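Posting this fast, will clean it up later. Updated Aug 22, 2020.

**Wanted: people who keep a kitchen diary (or would like to start one)**

We're putting together a book on how families in and near Helcombe eat on an ordinary weeknight. Not holiday food, not company food. Tuesday-type food. Leftovers, cereal at 9 pm, the thing you make when the car wouldn't start. Leilani Kapoor is editing, Lionel Bailly is doing the interviews, Tradby is the publisher.

Need more diarists. We have a good pile from the Altov side of town and next to nothing from anybody living alone, anybody working nights, or anybody over 70. If that's you, please please write.

**What you'd do**

- Write down supper every day for 2 weeks. What it was, who ate, who cooked, where you sat (or stood)
- Keep grocery receipts if you can stand to. Loose in an envelope is fine
- One phone call with Lionel at the end, an hour or so, he'll ask about the food you grew up on
- Let us copy one or two family recipes. Index cards, backs of envelopes, a text from your aunt, all good

Notebook and pens come in the mail. Typing is OK too, and so is recording yourself talking, we have someone who'll type it up. Spelling doesn't matter, you can see mine.

**What you get**

Everyone who finishes gets a copy of the book and a grocery card. Diaries we print in full are paid separately, flat fee, same for everyone – Leilani will tell you the amount before you sign anything. You can use your own name, a made-up name, or none. You can pull your diary any time up to December, after that the pages are set and we realy can't. 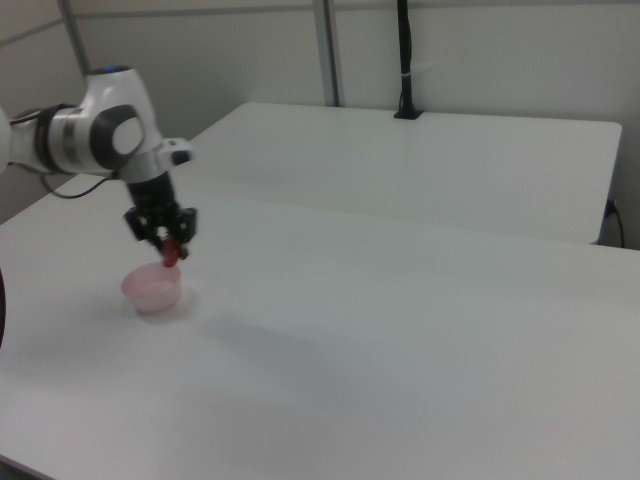 Kids are welcome to take part if a parent signs. Last round a nine year old kept the diary for her whole house and it was the best one we got, mostly complaints about squash. Under 16 the call is done with a grownup on the line.

**Who can apply**

Anyone 18 or up living in Helcombe, Altov, or out along Moen Road. Renters, dorms, trailers, your brother's couch, doesn't matter as long as you eat there most nights. No cooking skill needed. If supper is a sandwich over the sink then write down sandwich, sink. Diaries in Spanish or Tagalog are fine, ask about other languages.

Not looking for: restaurant reviews, diet plans, anything you're selling.

**Also – one paid job**

Part-time transcriber, from home, evenings OK. First batch is 3,590 words of handwriting, some of it in pencil, some with gravy on it. You need to be patient with bad penmanship and not fix people's grammar. Per-word pay, sent when each batch comes back. Tell us how fast you type and if you've done anything like this before, a paragraph is plenty. No résumé.

**How to apply**

Write to Leilani Kapoor, Kitchen Diaries, care of the Tradby office in Helcombe, or leave a note at the front desk. Put in:

- name and the best way to reach you
- how many people usually eat at your place
- what you had for supper last night
- diarist, transcriber or both

Please don't send the only copy of a recipe, we had a scare with one allready. Lionel calls people back in the order the notes come in, so if it takes a while you haven't been forgotten. Pass this on to a neighbor, esp. if they work nights.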